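Chapter 4

Gathering Examples by Hand

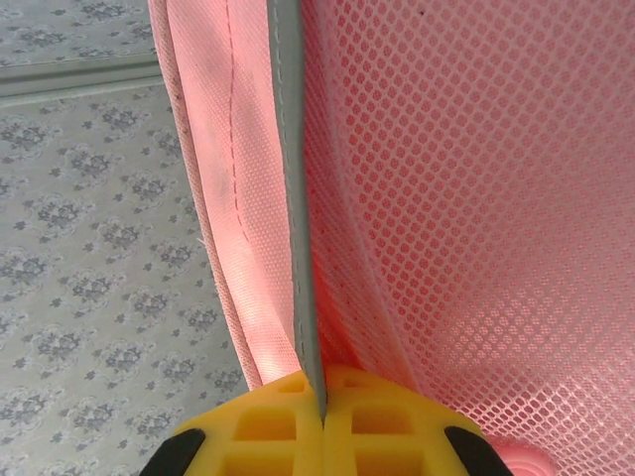

A learning system that controls a gripper has to be shown what to do many times before it can do anything by itself. In Chapter 3 we treated the collection of examples as already complete and asked how a model could be fitted to it. In this chapter we go back a step. We ask where the examples come from, who makes them, and what has to be written down while they are being made.

The running case is cloth. Fabric is a useful subject for a course like this one, for the plain reason that it is hard to describe with numbers. A wooden block has a position and an angle. A piece of mesh sewn to a piece of woven fabric has no single shape at all, and the shape it has now will change as soon as a finger touches it. Two attempts at the same task never start from the same place. A model that has seen one fold has learned very little about the next.

4.1 What counts as an example

In this book an example, also called an episode, is one complete attempt at one task by one person. It has three parts: the pictures from the wrist camera, the record of how the gripper moved and how far its fingers were open, and a short written label saying what the person was trying to do. All three parts must share the same clock. If the pictures run even a fraction of a second behind the finger record, the model will learn to close its fingers at the wrong moment.

An episode begins when the fingers start to move and ends when the person lets go for the last time. Time spent thinking before the first move is trimmed. Time spent hesitating in the middle is kept, and Section 4.5 explains how it is handled.

4.2 The Bromthorpe collection

Most of the exercises use a set of episodes gathered in Bromthorpe by a small group under Thilini Hettiarachchi. The tasks involve household items made of cloth. People were asked to pick up an item by a seam, a hem, or a strip of trim, to turn it over, to flatten it, or to roll it. The group planned for 600 episodes and recorded 874. Of these, 197 were set aside during review.

The reasons for setting an episode aside matter more to us than the total. Some had gaps in the finger record. Some had labels that did not match the attempt: the label said "hem" and the person had gripped the trim. Mahfuz Uddin, who did most of the review, kept a failed grasp if the person tried again and finished the task. He removed it if the person gave up. His rule is easy to state, but two reviewers will still apply it differently unless they first work through a shared batch of episodes and compare their answers.

4.3 Choosing where to grip

Edges deserve their own section. With cloth, the choice of gripping point decides most of what follows. A bound edge is thicker than the fabric around it and gives the fingers something firm to close on. Open mesh gives much less, and it bunches when it is pulled together. A beginner often grips whatever is nearest. After nearly an hour of practice, most people move to the seams and bindings without being told.

This creates a problem for the collection. If every episode shows a good grip on a bound edge, the model has no record of what to do when no such edge can be reached. Cristian Yupanqui's answer in the later sessions was to assign the gripping point in advance, so that poor starting points were covered as well as good ones. We will compare the two approaches in Section 4.6.

Before reading on, write one sentence defining the end of a "flatten" task. Keep it nearby. You will need it for the first exercise.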